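Cindard hand-held gripper, two months in

We bought the Cindard to collect demonstrations without tying up an arm. You hold it, squeeze the trigger, do the job yourself, and the wrist camera records what the robot will later have to copy. Joana Salgado and I have used it mostly on cloth: picking up, folding, dropping into a bin.

Setup took 11 minutes from the box. The manual is thin, and the section on syncing the clock is wrong – follow the one on the Plerenitz forum. After that we had no dropped recordings in the first 1,141 takes. Joana is faster with it than she ever was with the Moreira remote rig, where small wrist turns always lagged behind her hand.

Weight is the main complaint. My forearm wants a break after six or seven folds in a row, and the trigger spring is stiff for small hands. The wide lens sees most of the room, so decide early what you want in the background. Knits hold well between the fingers. Thin lining fabric slips if you grab only the edge, and you have to go in deeper.

Battery life is fine for a morning. The charger runs warm and the cable is too short for our bench. Export to Amia's training format worked on the first try, though large batches are slow.

I would buy it again for cloth work. For anything heavy I'd stay with the remote rig. 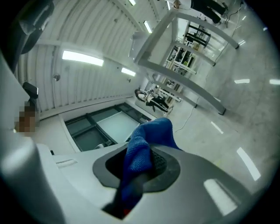
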